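Speaker notes, 25th September
Duyên Sầm, Neredska packing floor
Shares 60 · Comments 3

Start without the slides. Say good morning, wait for the coughing.

I ran the gift hamper line at Neredska for 11 years before Clisau sold us two arms and a training day. The training day lasted until lunch. Management called the arms Phase One. We called them Godel, after the label on the crate.

PAUSE. Somebody usually laughs at "Phase One". If not, move on quickly.

What changed first was the talking. Six of us used to pack facing each other, and you heard about everyone's knees. Now two pack, one minds Godel, and the rest went to returns, where the pay is the same and the chairs are worse. Say the bit about chairs slowly, there will be managers in.

Second: my job title. I am a Cell Supervisor. My mum thinks I work in a prison.

NEXT SLIDES, both together, leave them up. 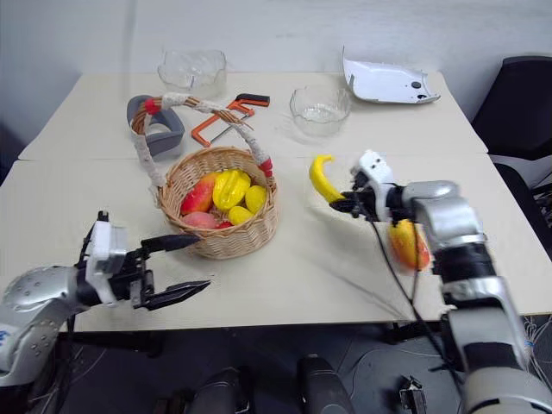
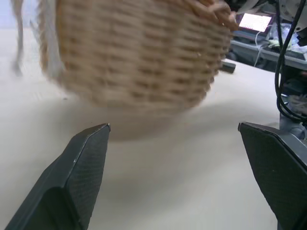
Back to the rota, which is what I came to moan about. Breaks used to happen when the line ran out of boxes, and now they happen when the planner says so, in May as in December. Practice shifts are the worst for it. You get a wicker basket with plastic fruit in it and a banana in the gripper, and you stand there minding a star fruit that will never go off while your tea does. Ask for hands up: who was consulted about their rota? Count out loud if it's under five.

Finish on what we asked for: a say in the planner, and training that goes on past lunch. We got the first, on Tuesdays.

Questions. If it's the one about redundancies, answer it straight.

Comments (3)

mamo_nights: We had the same at Mamo. Title went up, wages didn't.

Pat R: Was at the back, couldn't hear the knees part. Are the notes going round?

returns_desk: Can confirm about the chairs.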